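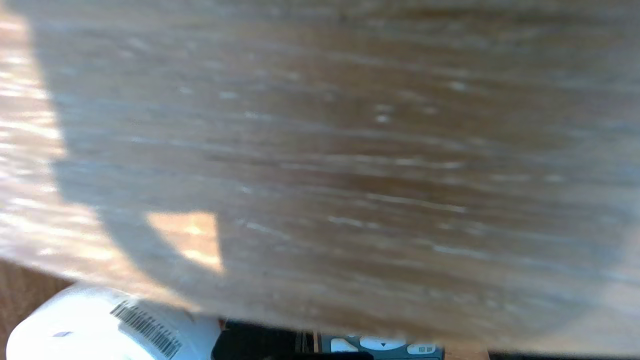
What did Novis show at its open day?
A single robot arm working on household objects on and near a round wooden table, in ordinary daylight, with a small camera mounted near the gripper.

Novis opened its Tosto demonstration room to visitors on 22/11/2020. Some 70 people came over the course of the day, in groups, and each group watched one session of the arm at work. The company builds handling software and does not manufacture arms. The program on display, Zostport, takes the wrist camera's images and turns them into motion commands.

Hicham Hajji, who leads the Zostport work, ran the sessions and took questions between them. He told visitors that furnished rooms are harder on the software than a test bench. Sunlight moves across a tabletop during the day, the arm throws its own shadow on the work, and an object close to the lens is out of focus at the moment its position matters most. The program was trained on 3063 recorded sequences, of which 2681 were kept after review.

Floor level gets separate treatment. Table legs, baseboards and cables are thin, and a cable on a floor

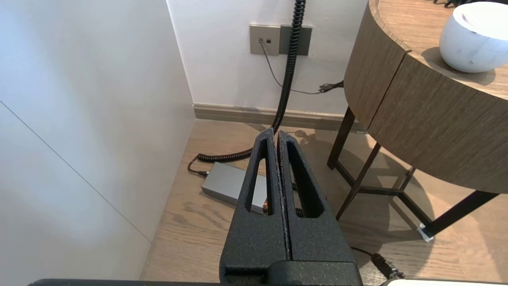
can lie in a different curve every time the room is used. Zostport therefore keeps no stored map of cables. It looks again before each approach, and if it cannot separate a cable from its shadow it stops and waits for an operator. Hajji said the stop rule was tightened in July, at the cost of slower runs. Each session was limited to 60 minutes, including setup.

The fingers have a textured black surface and are slotted. Hajji described the pair as a compromise: narrow enough to reach between objects standing close together, at the expense of contact area on larger ones.

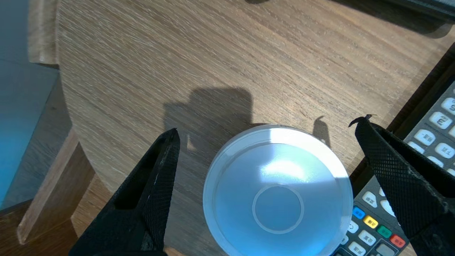

Can the system be bought now?
Novis is not selling it yet. A trial with the equipment distributor Benjelloun comes first, and the company has given no price.

Visitors who left an address at the desk will be sent the technical notes. A second open day is planned at the same site, with the date still to be set.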